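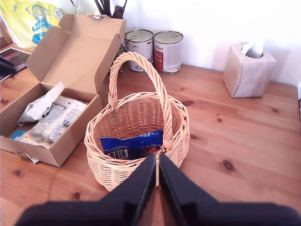 *Wrist view at the start of an episode, gripper in front of the basket with the blue snack bag inside.*

# Held-out success drops when I add the wrist view to a cloned pick policy

posted by **Osaze Bashir** in Manipulation / Learning from demonstration

I am trying to reproduce the main result of the Rivadeneira report, in which a behavior cloning policy trained on kitchen-table demonstrations does better with a wrist camera than with a fixed one. I get the opposite on held-out layouts and would like to know whether the fault is in my data or in my reading of the method.

Setup:

- Parallel two-finger gripper, position controlled, binary open/close command.
- 502 teleoperated demonstrations, all on one pine table against a white wall.
- Task: take the named object out of its container and set it down on the bare table.
- Containers: a wicker basket with a tall fixed handle, and an open cardboard box with packing paper left in it.
- Background items (cans, a tissue box, a wire rack) are moved between sessions but not between episodes of one session.
- Network: one convolutional encoder per camera, features concatenated, then a small recurrent head. Actions are end-effector deltas plus the gripper command.

I trained two versions with the same seed and schedule. Version A sees only the fixed camera. Version B sees the fixed camera and the wrist camera. The validation loss of B is lower than that of A from the first epochs on and stays lower. On the robot, with layouts from the training sessions, B is also the better one. On 38 held-out layouts the order is reversed. A is mediocre and B is worse.

The failures of B are not random. In the basket episodes the gripper goes to the front rim, stops short of it, and hovers there with small corrections until the time limit. It does not rise to clear the rim. In the box episodes it usually descends, but to one side of the target. Occasionally it closes on packing paper.

What I have tried so far:

1. Random crops and color jitter on both views. Small improvement for A, none for B.
2. Dropout on the concatenated features. No change.
3. Longer training. B gets worse.

The report says only that "both views are used" and gives no fusion details. Is there a known reason for the wrist view to hurt in this way? I can post the config if needed. Logs were made with Skillero, so anything that reads that format will open them.

---

**Horacio Lucero**

Use more demonstrations. 502 is small for two cameras. We had the same thing and it went away when we collected more. Also check your extrinsics.

> **Osaze Bashir:** The policy does not use extrinsics. Both encoders work on raw pixels and the actions are deltas in the tool frame.

> **Horacio Lucero:** Then more demonstrations.

---

**Hortensia Domínguez** (marked as accepted)

Your symptoms fit two separate problems. I would test them separately before collecting anything.

**The hover at the rim.** Look at the time your operators spend in that pose. With a high handle over the opening, a person driving the arm tends to come to the front of the basket, stop, decide which side of the handle to go in on, and then rise. Every such stop is recorded as a run of near-zero actions from almost identical wrist images. A policy trained with a squared error loss learns that this image means "do not move." The fixed camera version is less affected, as its image of the pause is harder to tell apart from its image of the approach.

There is a second contribution at the same place. If some demonstrations pass to the left of the handle and others to the right, the mean of the two is straight ahead at the handle. The lateral parts cancel, and what remains is the small correction you describe.

To check the first point, plot a histogram of action norms over the basket episodes only. If there is a tall bin at zero, remove the idle steps. The filter I use:

```
keep step t if
 norm(delta_pos[t]) > eps_pos
 or norm(delta_rot[t]) > eps_rot
 or grip[t] != grip[t-1]
```

Always keep the steps with a gripper change, along with the few steps that follow them. If you drop those, the policy starts lifting before the fingers have closed. Set `eps_pos` from your own histogram. The value depends on the control rate, so one copied from another group is of no use.

To check the second point, label each basket demonstration by the side of the handle used and train on one side only. If the hover disappears, change the output head to a mixture density or to discretized actions. A mixture with 3 components was enough for us on a similar container.

**The drop on held-out layouts.** The wrist image contains the fingers at a constant position and, behind them, whatever stands at the back of the table. Your background is fixed within a session. The encoder can therefore learn a session code from the cans or the tissue box, and with it the target position, without looking at the target at all. This would explain a lower validation loss if your validation split is by episode. In that case every session is in both halves and the loss tells you nothing about new layouts.

Split by session and compute the loss again. I expect the ordering of A and B to reverse there too. If it does, you have an offline number that agrees with the robot and can tune against it.

For the remedy, in order of cost:

- Zero the fixed view or the wrist view at random during training, one at a time, never both. Apply it per sequence. Per-step masking is filled in by the recurrent state and does little.
- Crop the top of the wrist image, where most of the background is in an approach pose like yours. Check that the far rim stays in view.
- Move the background items between episodes in any new data.

Your feature dropout does not do the same job as view dropout. It removes single units, and the session code is spread over many of them.

As to the report, I read "both views are used" the way you did. The comparison there was made on layouts drawn from the same sessions, if I understand their evaluation section, so your result on training layouts agrees with theirs. The held-out condition is one they did not run.

> **Javiera Lagos:** On the crop, be careful with the box. Once the gripper is over the opening the top of the image holds the folded-back lid, and our policy used the lid to judge depth. Cropping cost us some box episodes.

> **Hortensia Domínguez:** Agreed. Try view dropout alone first.

---

**Milagros Maldonado**

A partial answer on the box failures, which the accepted answer does not cover.

Closing on the packing paper is probably a labeling matter. If the object is named by text or by an index, and most box demonstrations have the same object in them, the network has little reason to use the name. It learns to descend into the box and close. White paper and clear plastic packaging are also close in appearance at the resolutions commonly used for these encoders. What input size do you have? We went up by a factor of 2 on the wrist view only and left the fixed view alone. The offset to one side became smaller, though we changed the camera mount in the same week, so I cannot say how much of it was the resolution.

The Histthorpe loader resizes without antialiasing unless told otherwise. Wicker and corrugated edges alias badly under that. Compare a training image with a live one at the network input, after all preprocessing. Ours did not match.

> **Osaze Bashir:** They do not match here either. The live path uses area interpolation and the loader does not. I had not looked at this.

---

**Update from Osaze Bashir**

Results so far, for anyone with the same problem.

The validation split was by episode. With a split by session, B has the higher loss, as predicted. The action histogram for the basket has a large bin at zero, nearly all of it from the pause in front of the rim. After idle filtering and per-sequence view dropout, B clears the rim on most held-out basket layouts and is ahead of A on them. When it fails it now tends to touch the handle, so the left/right ambiguity is still present. The mixture head is training.

I fixed the interpolation mismatch in the same run as the view dropout, which was a mistake, and I will repeat the run with each change alone. Box episodes are slightly better but still behind A. The filtered index and the session split are in the Hindilwood repository under `splits/by_session`.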